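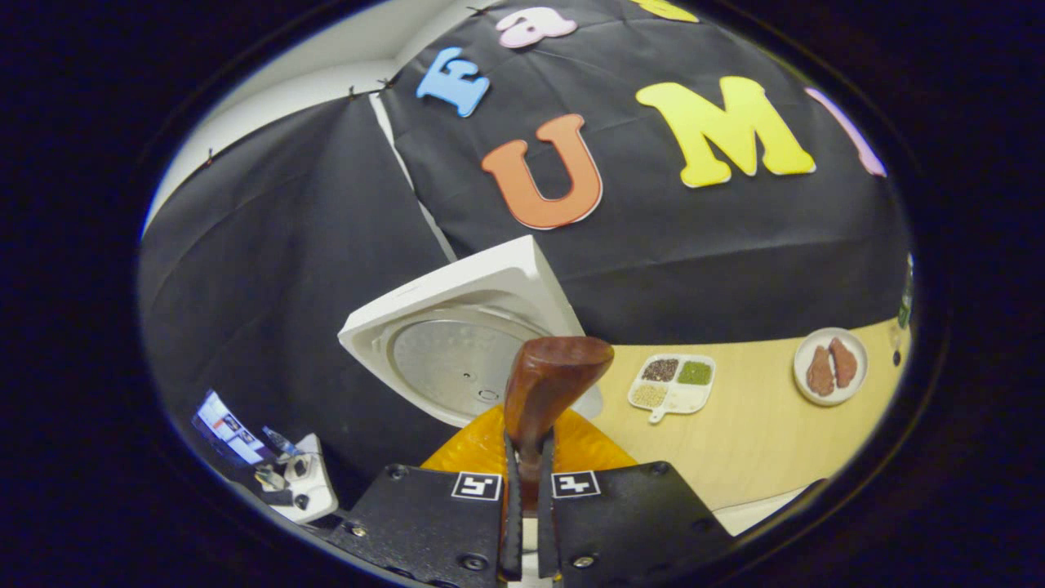

A rice cooker lid, tilted, behind a reddish-brown handle-like object.

The Hedgehog in Bay Three

The first patient of the night arrives in a shoebox, inside a tote bag, on the lap of a man who has driven 300 miles without turning on the radio. He thought it might be stressful. The hedgehog, when Morag Semple lifts the lid, is asleep.

"They usually are," she says. "It's the drivers who need a lie-down."

Semple has run the Wemlow hedgehog hospital since a January when the pipes froze and she treated her first six patients in the bathtub. The place has since moved up in the world, to a former tire shop. The bays still have their numbers. Bay Three is intensive care, and smells of warm towels, fish-flavored cat food and what I can only call hedgehog, a scent that followed me home and was discussed there at length.

Last year 2,693 animals came through the door. Most were underweight youngsters out in daylight, when a hedgehog has no business being up. Others had met a garden strimmer, a dog or a pond with steep sides. One had been found in a bag of potting soil and was in perfect health, though plainly annoyed.

Negin Shirazi, the hospital's only full-time vet, weighs each arrival on a kitchen scale. Under 500 grams going into winter and it stays. She talks to them while she works, in the tone other people keep for parking attendants.

"You've lost nothing but your manners," she told a large male, who had rolled up and was hissing like a punctured raft. He was treated for ticks and put to bed.

Feeding is at nine, midnight and three. I signed up for the three o'clock. I wore the gloves and was bitten through the gloves.

Releases happen at dusk, ideally in the garden the animal came from. Magnus Forsyth, who handles the paperwork, asks for a gap in the fence, a shallow dish of water and no slug pellets. Some finders send updates. One sends a Christmas card, signed with a paw print that Forsyth believes to be a potato.

The man with the shoebox called twice before breakfast. His hedgehog had eaten everything in the dish, then gone to sleep in it.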